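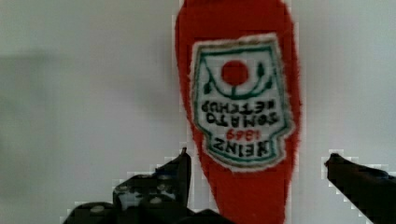 Progress report: tabletop objects and play food set
Project Lastirum, prepared for the Mansour fund
September 20, 2021

1. Status
The object set is in use at the Grerden room. Purchasing closed in August. Spending to date is 1717 against a grant of 3000, with 380 committed for replacement items and storage bins. The remainder is unallocated.

2. Soft items
Plush items were added to the list after the first order, which held only hard pieces. The plush ketchup bottle is entered as one item. It has a stitched label with the words TOMATO KETCHUP and HEINZ and the number 1869. The label is part of the face of the item and should be checked for lifted stitching at each inventory. Surface cleaning only – no machine wash until Brondurell confirms the filling.

3. Tableware and food pieces
Layouts are set on a white tabletop. Plates are kept in pale colors so that the food pieces stand out against them. Fruit may be placed on or beside the plate, and the layout sheet must state which. Two earlier sheets left this out and were returned for correction.

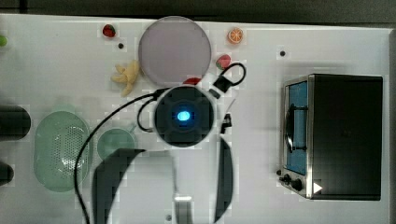 Figure 2. Pale lavender plate with strawberries, an orange slice and a yellow, knobby piece. Green cup at lower left.

The yellow piece is listed as "ginger root". Room staff have used other names for it, and the inventory will carry the one name from now on.

4. Open points
Brondurell has quoted 400 for a second set of tableware. This exceeds the committed amount, and approval is requested before the order is placed. Storage labels for the soft items are still to be printed. The care sheet for plush goods is in draft and will be sent with the next report.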